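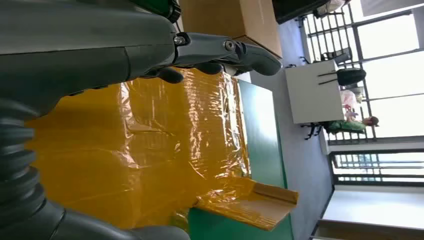

Overwrapping a carton in colored tape or film is usually defended as protection. In small-parcel shipping it does three jobs at once: it holds the seams, it sheds water, and it shows tampering. The trouble is that each job wants a different material in a different place, and a full wrap gives all of them the same treatment. A large package in shiny yellow plastic has creases and wrinkles over much of its surface, and at one lower corner a flap of cardboard under yellow tape juts outward. The plain brown box above it has a flat face and a sharp corner. For stacking, labeling and scanning, I would take the brown box.

Start with the label. Thermal labels need a flat, matte surface with firm backing. A wrinkle under a barcode shifts the spacing of the bars, and glossy film reflects overhead light back into the scanner. At the Trokdale depot, where I kept the rejects log for two years, 3,038 parcels went to hand keying in one August. Nearly 24 percent of those were fully wrapped, although wrapped parcels made up a much smaller part of the intake.

Then the corners. A carton carries its stacking load down the vertical edges. Tape pulled tight over a corner flap does little for that load, and a flap that is folded late or left standing catches on the next parcel. The force then goes into the tape line. Once an edge of tape lifts, dust gets under the adhesive and the lift spreads.

Burgi Prantl, who ran the packing benches at Vukdale, held the opposite view, and her case deserves a fair statement. Her shipments went by open truck to Flarkwood, sat under a canopy, and were moved by hand. Water was the main cause of loss. A bright wrap was also easy to find in a mixed pile. Under those conditions I accept the wrap, with two changes: put a flat liner bag inside the carton for the water, and keep the wrap off the label face.

For everything else, the older method holds up. Use a carton sized to its contents, with void fill to the top. Close the center seam with one strip, carried 2 inches down each end. Add edge strips if the gross weight is over 34 pounds. If color coding is needed, a single band around the girth can be seen from all four sides and uses a fraction of the tape.

The Nyitrai line moved to banding last and still wraps its returns, where cartons come back with crushed edges and old labels. I would replace the carton.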